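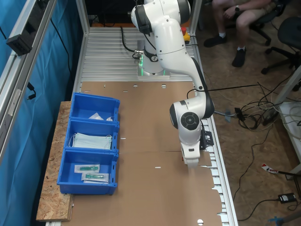
Chapter 7
Packaging and the Cost of Delivery

In this chapter you will learn to:
Tell apart primary, secondary, and transport packaging
Explain why the size of a carton can matter more than its weight
Work out the packaging cost of a single order
Describe who pays when goods arrive damaged

Key terms: primary packaging, secondary packaging, transport packaging, void fill, dimensional weight, die-cut blank, landed cost

Opening Case: The Bowl That Cost Too Much to Send

Aroha Kerslake and Ewan Ormsby started Harawira, a small pottery business, in a rented unit in the town of Skustdale. For the first two years they sold at markets and through a few gift stores. Customers carried their purchases home in paper bags, and packaging hardly appeared in the accounts.

Then they opened an online store. By March they were sending out 400 bowls a month, nearly all of them one to a box, and the accounts looked very different. Sales had gone up and profit had gone down. Kerslake first suspected the price of glaze, and then the new kiln. It was their bookkeeper, Zineb El Ouafi, who went through the shipping bills line by line and found two problems.

The first was the box. Harawira bought one size of carton for everything, large enough for its biggest serving dish. A breakfast bowl sat in the middle of this carton surrounded by crumpled paper. The delivery company, Luvton, charged by whichever was greater, the actual weight of the parcel or a weight calculated from its outside measurements. Harawira was paying to ship air.

The second was breakage. When a bowl arrived in pieces, the business sent another free of charge and paid the postage again. These replacements were entered in the books as ordinary shipping, so the cost of broken goods did not show up anywhere under its own name.

The carton itself cost 59 cents. Ormsby had always judged packaging by that figure and thought of it as cheap. Over a month, 400 cartons came to $236. The shipping charges that followed from the choice of carton were many times larger.

As you read the chapter, keep the Harawira case in mind. We return to it in Section 7.5, where you will compare three cartons and decide which one the business should buy.

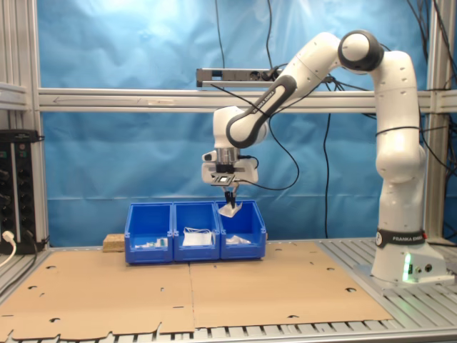 7.1 Three Layers of Packaging

Most products sold in stores pass through three layers of packaging before they reach the buyer.

Primary packaging touches the product. The bottle around a shampoo and the wrapper around a candy bar are both primary packaging. Its main job is to keep the product clean and usable.

Secondary packaging groups products together or presents them on a shelf. A cereal box is secondary packaging, and the bag inside it is primary. Secondary packaging usually carries the brand name, the barcode, and any information required by law.

Transport packaging protects goods on the way from one place to another. Cartons, pallets, and stretch wrap belong here. A shopper in a store seldom sees this layer. A shopper who orders online sees it first, and a business that moves online may find that one carton now has to do the work of all three layers.

Many cartons reach the business flat. A die-cut blank is a sheet of board that has been cut to shape, often with slots and tabs, so that it can be folded into a box. Flat blanks take up far less storage room than finished boxes. Against this saving the business must set the labor needed to fold them.

Check your understanding

1. A jar of jam is sold in a gift box and mailed in a carton padded with paper. Name the primary, secondary, and transport packaging.

2. Skindura sells hand cream in tubes. It orders 210 blanks and pays $100 for them, delivered. Find the cost of one blank to the nearest cent. What other costs should be added before the blank is compared with a carton that arrives already made up?

3. Why did the cost of broken bowls stay hidden in Harawira's accounts? Suggest one change to the way El Ouafi records replacements.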